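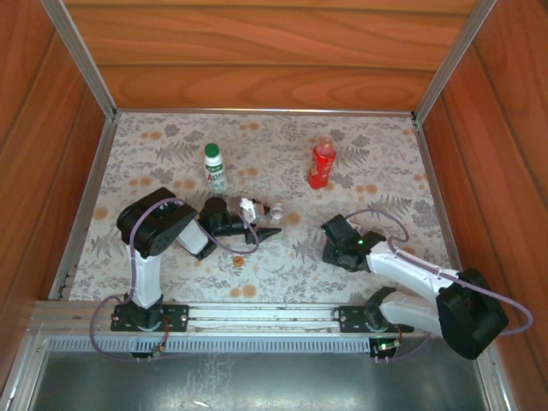

Weather > Be Ready > Storm checklist for the house

Reading time: 5 minutes

Go through this in August, before the autumn gales. I use it on our own place in Proltside and on my mother's in Arnham, which is older and stands higher up the hill. Tick, cross or "later" is enough. Comments are from this year's round.

OUTSIDE

[x] Gutters clear, downpipes running
Comment: Back gutter full of moss again. Cleared by hand.

[x] Roof tiles checked from the ground
Comment: One slipped near the chimney at Arnham. Roofer booked.

[ ] Trees and large branches
Comment: The ash leans more than it did. Anything over the power line is a job for the network company.

[x] Bins, chairs and trampoline can be tied down
Comment: New straps. The old ones had gone stiff in the sun.

[later] Fence posts
Comment: Two are loose. They will probably last one more winter.

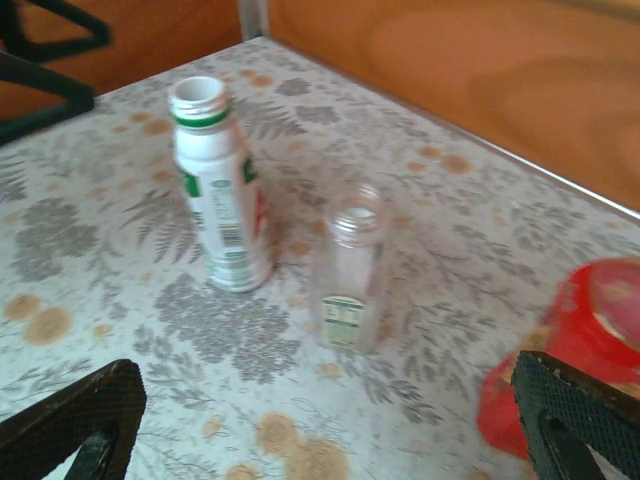
[x] Drain cover at the bottom of the drive
Comment: Lift it and look. Ours was packed with leaves to within a hand's width of the top.

INSIDE

[x] Torches work, spare batteries in the same drawer
Comment: Replaced all of them.

[x] Drinking water stored
Comment: 11 litres per house, changed every six months.

[ ] Loft hatch and window catches
Comment: Landing window at Arnham does not close fully. Wedge it for now.

[x] Phone numbers on paper
Comment: Added the neighbours on both sides.
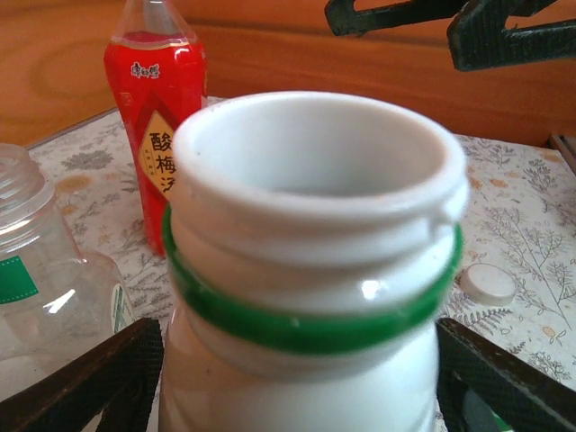 [x] Stopcock turns
Comment: Stiff but moves. A quarter turn back after opening, so it doesn't seize.

[x] Carbon monoxide alarm tested
Comment: Needed if you light a stove in a power cut. Never bring a barbecue indoors.

AFTER THE STORM

Stay away from fallen wires. Look at the roof from the ground first. Take photos before clearing up, and keep receipts. My strap and battery receipts came to 65 pounds this year.

Maysoun Daher

3 comments

Gornis
We lost the shed roof last winter with gusts you could hear over the telly. I would add shed doors to the outside list.

hilltop324
Is 11 litres enough for a family of four? We keep double that.

Maysoun Daher
There are two of us here and one at Arnham. For four I'd keep more, yes. Shed doors going on the list.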